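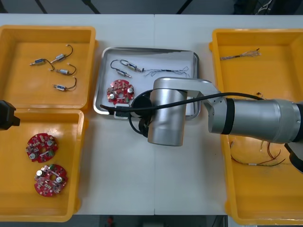
A solenoid is among the simplest electrical parts in common use: a coil of wire, a steel plunger and usually a spring. Current in the coil makes a magnetic field, the field pulls the plunger, and something at the far end of the plunger moves. The small silver-and-blue cylinders in the yellow bin, each with a plunger at one end and a thin black lead, share this principle with parts found in door locks, washing machine valves and pinball tables. The principle has changed little in a century. What has changed is how much attention is paid to the noise it makes.

The noise has two sources. The first is impact. The plunger accelerates over its whole stroke, and the pulling force rises steeply as the air gap closes, so the part is moving fastest when it meets the stop. The second is hum, found mostly in coils fed directly with alternating current. The field falls to zero twice in every cycle, the spring begins to push the plunger back, and the returning field pulls it in again. On a 50 Hz supply this gives a tone at 100 Hz and a series of harmonics above it.

Hum has a long-established remedy, the shading ring. A closed loop of copper is set into the pole face, where it delays part of the field so that the total pull never quite reaches zero. A cracked ring is the usual cause of a contactor that has begun to buzz.

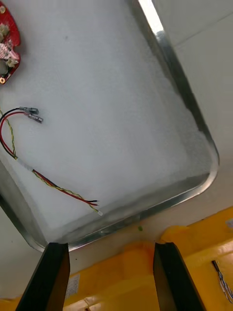 Impact is harder to treat. A rubber washer at the stop lowers the peak level, but it hardens with heat and the stroke drifts as it wears. Violeta Zapata, an acoustics engineer at Zastico, has worked on the problem since 2001, first in hotel door locks and later in valves for heating systems.

"The customer asks for a softer washer," she says. "The washer is a small part of it. The coil is being driven at full power through the last millimetre, where it needs very little."

Her preferred method is to shape the current. The drive starts high to overcome friction, drops sharply before the plunger lands, then rises to a low holding value. Timing matters more than magnitude. If the drop comes too early the plunger stalls, and if it comes too late the effect is lost. Supply voltage and coil temperature both shift the correct moment. Copper gains resistance as it warms, so a setting chosen on a cold bench may fail after an hour of use.

The Flulus valve, which Zapata's group finished last October, deals with this by watching the coil current. A moving plunger generates a voltage that opposes the supply, and this shows as a dip in the rising current. The bottom of the dip marks the landing. The controller records where it fell and adjusts the next stroke. It needs 16 strokes to settle from a cold start, and it repeats the process after every 1000. 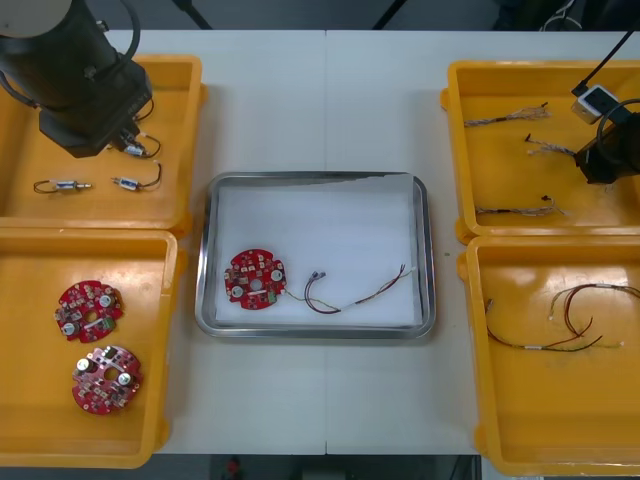 Mounting is often neglected. A bare solenoid held in the hand makes a modest click. The same part screwed to a thin steel panel can be far louder, as the panel has a large area and moves air efficiently. Vicente Retamal, who fits and repairs heating controls, keeps a stock of felt pads for this reason and regards most complaints as complaints about cupboards. Moving a valve from the centre of a panel to a folded corner, he says, will often do more than replacing it – and costs two holes and a grommet.

Measurement remains a point of dispute. A single click is too short for an ordinary averaging sound meter, which spreads its energy over the whole reading. Peak figures are more useful but depend heavily on distance and surface, and data sheets seldom state either. Two valves sold as equally quiet may have been tested on a foam block and on a bench respectively.

Zapata quotes all her results on a steel plate of fixed size, clamped at the corners. The figures look poor beside those of rival products. She has no plans to change the plate.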